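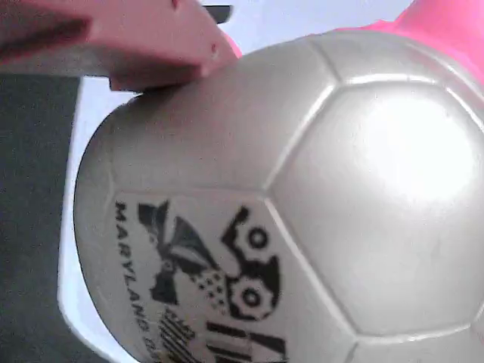 Weveck's claim is that the new clear coat on their pearl balls does three jobs at once: it keeps the shine, it seals the seams against dirt, and it protects whatever gets printed underneath. I have been reading coating sheets long enough to distrust the word "protects" when it comes without a method attached, so the February session went on trying to find out what is being protected from what. Shine first, as it's the easy one. The pearl finish is glossy enough that under our bench light one big panel on the right of the Maryland ball goes to plain white glare, and you can't judge scuffs there at all. The black lettering on the lower left is much easier to read, and that tells you where the light is more than it tells you anything about the print. Anyone who looks at these under one lamp and writes "no visible wear" has written down a fact about the lamp.

So, second lamp off, door blind down, and each ball turned by hand under the small side light. Slower. Svetozár thinks I'm being fussy. He looked at a ball I had just marked as worn, tilted it back into the overhead light, and said it was fine. That was my whole argument, and he didn't notice he was making it.

Job 3097, for the record. Bermúdez sent over their club stock, 165 balls, with a note asking which ones were worth re-coating and which should go to the practice bin. They've already been told by Weveck's rep that re-coating is worth it for nearly all of them. Maybe it is. The rep sells the coating.

Seams

The seams stand up a little on this pattern and they're paler than I'd like for judging dirt. Sealed or unsealed, a pale seam looks clean for a long time and then one day it looks gray. Orlando pulled a handful of balls with the old finish and a handful with the new one and asked me to sort them by eye without looking at the tags. I did badly. I got the very dirty ones right, and those were dirty for reasons that have nothing to do with coating (they came out of the goalkeepers' bag, which lives under the bleachers).

We then wiped the seams with a damp white cloth and compared the cloths. This was more useful than looking at the balls. The new-finish cloths were lighter on average, though one of them was the darkest of the lot. Orlando wants to call that one an outlier. I asked what he would have called it if it had gone the other way and he went to get coffee.

What I'd accept from today: the coat may make the seams easier to wipe. I don't accept "sealed." If it were sealed I wouldn't be getting mud out of the groove where two hexagons meet.

Print

This is where the money is for Bermúdez, as their sponsor pays to be on the ball and complains when it isn't. Weveck says 500 rubs with a dry cloth and no change. I believe them! A dry cloth is not what happens to a soccer ball. We did 500 with the dry cloth anyway, Kanako and I taking turns and losing count once (started over, so one spare ball got more than its share and is out of the results). No change, as promised. Then we did the same with a cloth dipped in wet grit from the planter outside, and stopped when the first black letter started to look thin. I am not going to write a number for that, as the grit wasn't sieved and my arm isn't a standard.

Things I noticed that may or may not matter:

Thin lines go before thick ones. On any logo with both, the fine parallel lines wear into a gray smudge while the fat bars next to them still look new. If a sponsor's artwork has small text in it, somebody should warn them now.

Letters that run over a curve wear on the high side. Flat artwork wrapped on a round panel always has one end that meets the ground more. I'd like to see this on more balls before I say it to a client.

Black on pearl shows wear sooner than dark blue on pearl. Kanako disagrees and says I just notice it sooner. She could be right and I don't know how we'd separate the two without a meter. Svenja has a meter. Svenja also has a waiting list for the meter.

Cleaner

Prirus is the spray that came in the same carton, "recommended for use with" the coating. I can't find out who recommended it. It smells like every other citrus cleaner in the cupboard. We ran it against warm water with a drop of dish soap, same cloth, same number of wipes, on two halves of the same ball with tape down the middle. I wiped, Kanako judged, and she wasn't told which side was which until afterward.

She picked the dish soap side as cleaner. We did it again on another ball and she picked Prirus. On the third she said they were the same and could she please have lunch.

One point against the spray: it leaves a film if you don't buff it, and the film looks like extra shine. A club kid spraying balls before a match will see a very shiny ball and think it's a very clean one. One point for it: it got an old marker initial off a panel where soap did nothing. It took a bit of the finish along with it, a dull patch the size of a thumb, so I'm not sure that should be scored as a win.

Pressure and shape

Only mentioning this because the Weveck sheet says the coat "helps retain shape." I'd like someone to explain to me how. The bladder holds the air and the stitching holds the panels. Clear coat a hair thick on the outside is along for the ride. Sinéad read the sentence three times and said it might mean it keeps water out of the stitching, so that the panels don't swell. Fine, that's a claim I could test with a bucket. But then it should say that.

We did set up the bucket. Four balls, two with each finish, held under with a crate lid and a brick, to be weighed in the morning before anybody turns on the heater. Weights before soaking are on the whiteboard and ALSO on the sheet in the drawer, after what happened to the whiteboard last time. Please don't move the brick. If you have to move it, write down when.

Sorting the Bermúdez stock

Leaving the coating question aside, the balls themselves need to go in piles by tonight. My rough rules:

Lifting stitches anywhere: practice bin. No coat fixes that and I won't put our name on one.

Out of round when you spin it on the bench: pump it, leave it overnight, spin it again. Half the "egg" balls I've been handed in my life were just soft.

Worn print, sound ball: these are the only real candidates for re-coating, and even there the coat goes over worn print and gives you shiny worn print. They'd have to be reprinted first. I can't find that step anywhere in the rep's quote. Sinéad is going to ask him in writing, politely, and I am going to stay off that email.

Dull but otherwise fine: wash, dry, buff, give back. I suspect this pile will end up the largest and that we'll earn the least from it.

Svenja came by late in the afternoon and said, fairly enough, that I had written a full page on what I don't believe and very little on what I do. So, for her: I believe the finish looks good new. I believe it wipes down a bit more easily. I believe the dry-rub figure. I wouldn't pay the difference for those three things if it were my club, though I might if I ran a shop and the balls had to sit under lights looking expensive.

The Skevemport people want our opinion as well, apparently, and have asked for it "in a sentence." They can wait for the bucket.

To do

Ask Svenja for an hour on the meter, even a bad hour.
Sieve some grit, and write down which sieve.
New white cloths. The ones left are cream, and I caught myself arguing about shades of cream.
Redo the tape test with Orlando judging and Kanako wiping. I should be out of the room for it, as I've been told my face gives it away.
Find a ball with the new coat that has been through a real season. Weveck says there are plenty. I have asked for one.

Bucket weights go on the next page.

Reading time: 7 min

Home Notebook Jobs Materials Contact

Recent entries
Why the old pump gauge reads high
Marker, ink and other things kids write on balls
Drying racks: wire or slats
Waxed thread against plain, part two
What Bermúdez keeps under the bleachers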